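4. Recording with two grippers (Horum capture tool)

Do section 2 first. Marker plates on, cables in.

1. Start the Horum recorder. Pick profile "basket", wait for both streams to go green.
2. Check the left finger view. Both pads must be in view or the width estimate drifts.
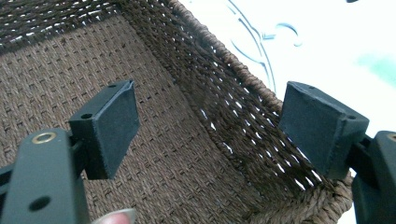

Fig. 4-1. Finger view, pads over basket

3. Set exposure to fixed. Auto hunts when light comes thru the weave.
4. Open the pose panel, port 2264. Raise the grippers and turn them slowly.

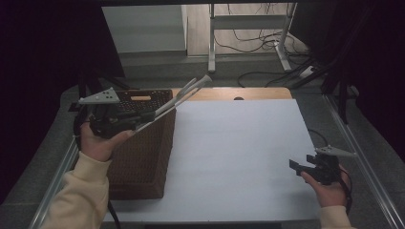
Pose tracking drops when a plate goes edge-on to the head view. Log shows LOST 127. Keep the plates turned outward, left one pointing left and right one pointing right, and let the cables hang clear of them. Still lost, rerun the solver with --relock.

NOTE: relock clears the curent take. Save first.

5. Bring the left gripper over the basket, right one low over the sheet. Press Mark.

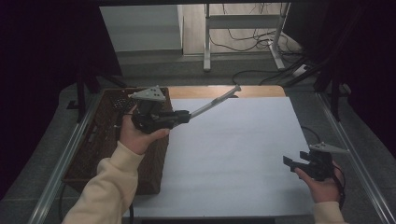 Fig. 4-2. Left over basket, right over sheet

CAUTION: do not unplug a gripper while the recorder is writting. File will not close.

Questions to Kieran Hanrahan. Rev. 07/03/2022

Related
Estora planner: importing takes
Sheehan time sync
Ostania export formats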